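Records Management for Small Organisations
Unit 4: Filing, retention and disposal
Course notes, August 2013
Tutor: Lina Abu Hammour, Ruselwood

Reading before the session: the Zarnencombe file plan (handed out with Unit 3). Bring your own list of record series if you have finished it.

4.1 Terms used in this unit

A record is information kept as evidence of something an organisation did or decided. A document becomes a record when it is fixed and filed; until then it is a draft or working paper. A record series is a group of records that arise from the same activity and are kept for the same length of time. Purchase invoices are a series. "Finance" is a class, and will hold several series with different retention periods.

The retention period is the time a series is kept after its trigger. The trigger is the event that starts the clock: end of financial year, end of contract, date of last entry, date a person leaves. A period without a trigger cannot be applied. "Keep for two years" on its own is the most common fault in the schedules handed in for this course.

4.2 Current, semi-current and closed

Current records are used in daily work and stay within reach of the people using them. Semi-current records are consulted now and then and can go to a cupboard, a basement or an outside store. Closed records take no further papers and are waiting for disposal or transfer to an archive.

The move from current to semi-current should follow a rule. Zarnencombe moves a file when no paper has been added for 10 months. Nadberg moves everything at the end of the financial year, which is easier to run but sends live contract files downstairs, where staff then keep private copies of them.

Papers in transit between these stages need a place of their own. The usual arrangement is one holding point per office for unfiled papers, cleared on a fixed cycle. Items at a holding point are not yet filed and should not be counted as such in an audit.
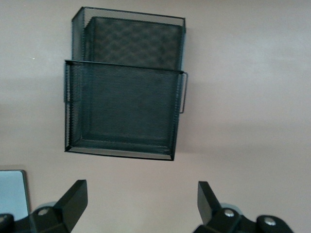

The length of the cycle depends on volume. A week is normal for correspondence. Longer cycles are acceptable for papers with low retrieval rates, such as delivery notes, provided that somebody is named as responsible for clearing them. Where two teams share a holding point, responsibility rests with one of them and is written into the file plan.

4.3 File references

A reference should show class, series and running number, in that order. In the Zarnencombe plan, PR/9/039 is class PR (premises), series 9 (repairs), file 39. Running numbers are padded with zeros to a fixed width so that lists sort correctly.

Dates, staff names and job titles are kept out of the reference. They belong in the title or the index. Nadberg used staff initials until a reorganisation left more than 39 files with references that matched no current post.

Cross-references go on a single sheet at the front of the file. Do not copy a paper into a second file unless the second file would fail as evidence without it.

4.4 The retention schedule

Each line of the schedule has:

Series reference and title
Trigger
Period
Authority (statute, contract, or business need)
Action at end of period (destroy, review, transfer)
Post responsible

"Review" is to be used sparingly. A series marked for review needs a person with the time and knowledge to do it, and in small bodies the review is often put off until the store is full. If the outcome can be predicted, enter it.

4.5 Disposal

Disposal is recorded. The disposal list gives the series, covering dates, quantity, method, date and the signature of the post holder — the list itself is a permanent record. Stop disposal at once for any series touched by a dispute, an audit or an access request, and note the hold against the line in the schedule.

4.6 Exercise

Using the Twal papers, draft schedule lines for 9 series of your choice. At least 2 must have a trigger other than the end of the financial year. State the authority for each. Where you enter "business need", add a sentence saying whose need and for what purpose.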